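3.2 Food intake and practice quality during the first week of camp

The second question of our study was if the evening meal has a relation with how well the players practice in the next morning. Coaches often speak about this relation, but in college football it was measured only a few times, and mostly with linemen. We followed the offensive group of one team through the 8 practice days of its preseason camp. The quarterbacks and the wide receivers were included, and also the running backs, who were not part of our pilot work in May.

Each player wrote down his evening meal in the Livside diary before he went to sleep. The diary asks for the main dish, the side dish, the drinks and the hour of eating. Players who lived outside the dormitory cooked for themselves, and for them we added a short form about the preparation. Rice was the most common side dish in these homes, so the form had a separate line for it.

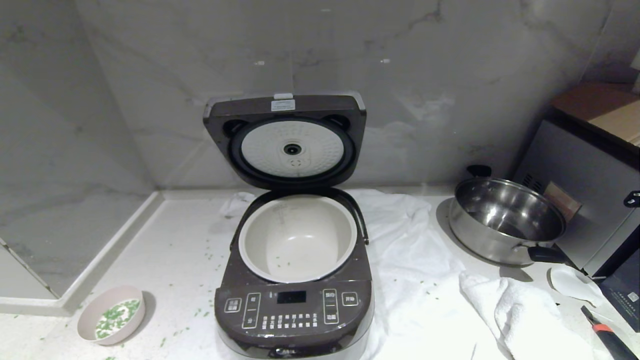 The practice quality was scored from video by two raters, the second author and Nhyira Bonsu, who did not know the diary entries. They used the Trisix scale, in which every play receives one score for assignment and one score for effort. A dropped pass does not lower the effort score if the route was run at full speed. When the raters did not agree, they watched the play again together and decided on one score. In total 394 plays were scored. Plays stopped by a whistle before the snap were removed.

Of all diary entries, 77 were complete enough for the analysis. The missing ones came mainly from the last two evenings, when the team meeting finished late and many players went directly to bed. We did not try to replace the missing entries by a statistical method — the group is small, and the result would depend too much on our choice of the method.

Figure 2 gives the effort score against the hour of the evening meal. Players who ate early had higher effort scores in the first part of practice, and this difference became small after the water break. For the assignment score we did not find a clear relation. This agrees with the opinion of the position coaches, who told us that mistakes in assignment come mostly from new pages in the playbook and less from tiredness.

Figure 2. Effort score (Trisix) by hour of the evening meal, all positions together. Each point is one player on one day.

The receivers need a separate comment. They run more than the other positions in camp, and their scores changed more from day to day. Two of them were also returning punts, so their practice was longer than the schedule shows. When we leave out these two players, the relation in Figure 2 becomes weaker but it keeps the same direction.

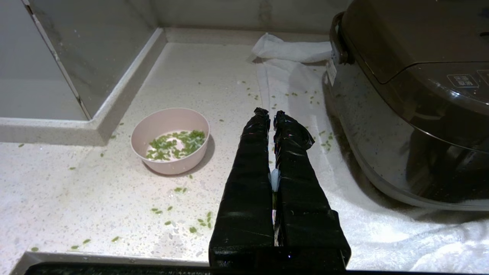
3.3 Limits of the measurement

The diary depends on the memory and the good will of the player. Mereana Tawhiri, who collected the diaries at breakfast, noted that some entries were written in the same morning and not in the evening as we asked. We kept these entries if the hour of eating was given.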